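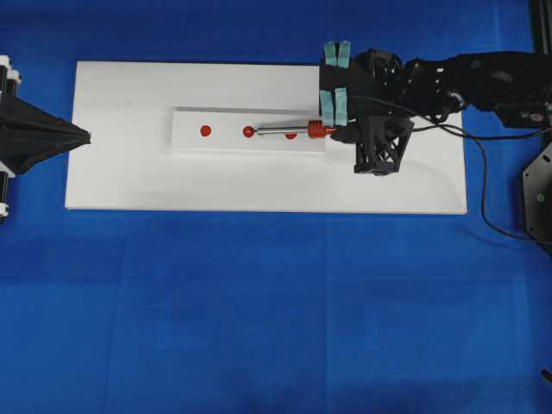 Gandwood method

The Gandwood method is a system of memory training in which a learner ties facts to small fixed points, called stations, along an imagined straight path. It was sold by mail order and later through evening classes, mostly in the town of Trembridge, and is still taught in a shortened form. Its promoters have claimed that it improves recall of names, dates and speeches within two weeks. The evidence for this is thin.

Origins

The method takes its name from the Gandwood Institute, which in spite of the title was a two-room office above a shoe store. Its first course booklet says the system was "recovered" from an older European source. No such source has been identified, and the booklet does not name one. Most of the material closely follows the method of loci, a technique known since ancient times in which items are placed in the rooms of a familiar building. The main change is that the building is replaced by a line.

Later editions give a different account, in which the founder worked out the system during a long illness. The two stories are hard to fit together, and the Institute never tried.

Technique

The learner pictures a line with four stations, always taken from left to right. Each station holds one item, which must be imagined as doing something loud or foolish. When the four are full, the learner "closes" the line with a keyword and starts another. Advanced students were expected to carry 264 lines at once, a figure repeated in nearly all the advertising. There is no record of anyone being tested on that many.

The booklet also recommends reciting the keywords aloud before breakfast and avoiding novels during the first month of study. Neither rule is explained, and teachers after the Institute closed have generally dropped both.

Claims and testing

Advertisements stated that 97 percent of students "doubled their memory." The figure seems to come from a reply card mailed to people who had already finished the course and paid for the second one. It is not clear how many cards were returned, or what doubling a memory would mean.

A small study carried out at Maluleke College compared the method with plain repetition and with the ordinary method of loci. Students using Gandwood lines did better than those who only repeated the list, but no better than those who imagined a house. After a month the gap between all the groups had mostly closed. Supporters objected that the students had been given too little practice, which may be true, although they had been given more than the advertisements said was needed.

Serpil Gökçe, in a history of home-study courses, treats the method as "a decent old trick with a new price on it." She notes that many buyers liked the course and kept the booklets for years, and warns against reading that as proof of results.

Later use

The Prolton Press bought the rights and issued a single-volume edition without the keyword drills. It dropped the 97 percent claim but kept the story of the illness.

See also

Method of loci
Mnemonic
Correspondence course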